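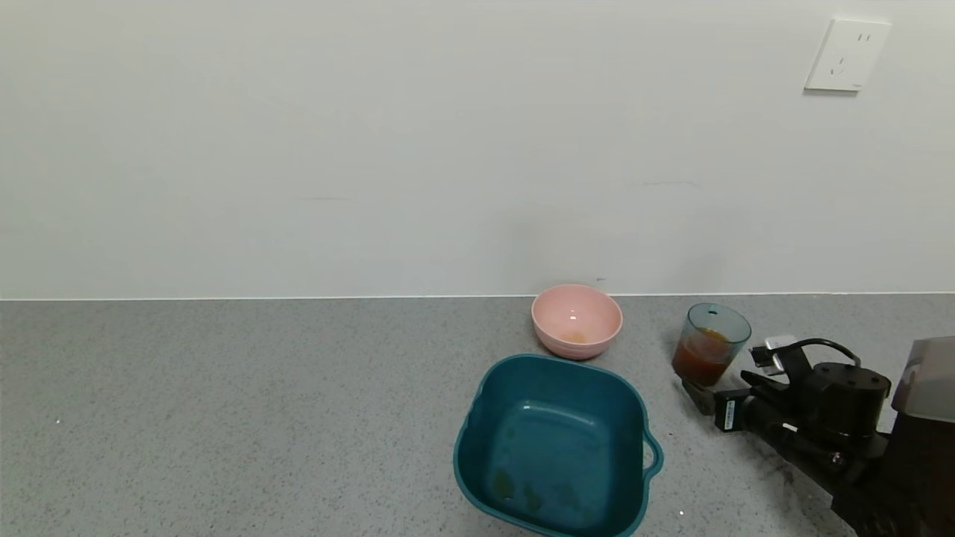
홈빌 공유주택 입주자 정기회의 회의록

일시: 1월, 저녁 7시 30분 시작
장소: 1층 공용 거실
참석: 호소다 야에(진행), 101호, 102호, 202호, 203호, 301호, 302호
불참: 201호(사전 연락 있음, 의견은 메모로 제출)
기록: 302호

1. 지난 회의록 확인

지난 회의록은 수정 없이 승인함. 현관 비밀번호 변경 건은 완료되었고, 자전거 거치대 건은 견적이 아직 오지 않아 다음 회의로 넘김.

2. 공용 관리비

호소다 씨가 지난 분기 지출 내역을 나누어 줌. 현재 관리비 잔액은 2,401위안. 가장 큰 지출은 보일러 점검비였고 그다음이 공용 세제와 휴지 구입비임.

101호에서 휴지 구입처를 바꾸자는 의견을 냄. 지금 쓰는 프루카노 제품이 비싸다는 이유임. 203호는 싼 제품을 써 봤는데 금방 떨어져서 결국 비슷하게 든다고 함. 한 번만 다른 제품으로 사 보고 비교하기로 함. 구입은 101호가 맡음.

월 관리비를 한 사람당 80위안으로 올리는 안이 나옴. 202호는 겨울에만 올리고 봄에 다시 내리자고 했고, 301호는 매번 바꾸면 계산이 복잡하다고 반대함. 201호 메모에는 인상 찬성이라고 적혀 있었음. 표결 결과 인상 찬성이 과반을 넘어 다음 달부터 적용함. 봄에 잔액을 보고 다시 논의함.

3. 세탁기 사용 시간

밤늦게 세탁기를 돌리는 문제로 102호가 다시 말을 꺼냄. 세탁실 바로 옆방이라 탈수할 때 벽이 울린다고 함. 302호는 퇴근이 늦어 평일에는 밤밖에 시간이 없다고 설명함.

밤 10시 이후에는 탈수를 시작하지 않는 것으로 정리함. 예약 기능으로 아침에 돌리는 것은 7시부터 가능. 다 된 빨래는 한 시간 안에 꺼내고, 늦어지면 단체방에 글을 남길 것. 남의 빨래를 꺼내야 할 때는 선반 위에 올려 두기로 함. 바닥에 두지 않음.

세탁기 밑 진동 방지 패드를 갈면 소리가 줄 것 같다는 의견이 있어 호소다 씨가 요시다 설비에 문의하기로 함.

4. 주방 정리

냉장고 칸 배정을 다시 함. 위 칸은 3층, 가운데 칸은 2층, 아래 칸은 1층이 사용. 문 쪽은 공용 양념만 둠. 이름과 날짜가 없는 음식은 월말에 버림. 203호가 반찬통에 붙이는 라벨을 사 오기로 함.

조리대에는 개인 그릇을 오래 두지 않기로 함. 씻은 그릇은 그날 안에 각자 선반으로 옮길 것. 손님이 쓴 그릇도 초대한 사람이 정리함.

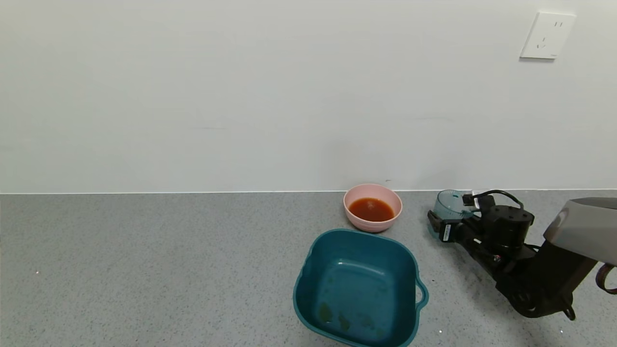
음식물 쓰레기 당번은 지금처럼 주 단위로 돌아감. 301호와 202호가 출장 때문에 순서를 서로 바꿈. 바뀐 순서는 냉장고 문에 붙여 두었음.

가스레인지 청소 문제는 의견이 갈림. 쓴 사람이 바로 닦는 것이 원칙이지만 누가 썼는지 모를 때가 많다는 지적이 있었음. 당번 업무에 넣자는 안과 지금대로 하자는 안이 맞서 결론을 내지 못함. 다음 회의에서 다시 다룸.

5. 인터넷 교체

현재 회선 약정이 곧 끝남. 102호가 세벤트 요금제를 알아보고 자료를 가져옴. 월 요금은 지금과 같고 공유기를 층마다 한 대씩 총 3대 설치해 준다고 함. 3층에서 신호가 약하다는 말이 전부터 있었기 때문에 301호와 302호는 찬성함.

설치하는 날 오전에 인터넷이 끊기는 점이 걱정이라고 203호가 말함. 재택근무가 없는 날로 잡아 달라고 요청했고, 102호가 가능한 날짜를 받아 단체방에 올리기로 함. 해지 위약금 유무도 같이 확인함.

6. 기타

- 2층 복도 전등이 깜빡임. 202호가 전구를 교체하고 영수증을 제출.
- 현관에 쌓인 우산 중 주인 없는 것은 이달 말까지 찾아가고, 남으면 공용으로 씀.
- 손님 숙박은 전날까지 단체방에 알릴 것. 연속 숙박 일수 제한은 302호가 초안을 써 오기로 함.
- 옥상 빨랫줄 4개 중 하나가 늘어져 있음. 101호가 다시 묶어 보고 안 되면 새로 구입.

다음 회의는 다음 달 같은 시간에 열고 진행은 203호가 맡음. 안건은 회의 사흘 전까지 단체방에 올릴 것.

저녁 9시 10분 폐회.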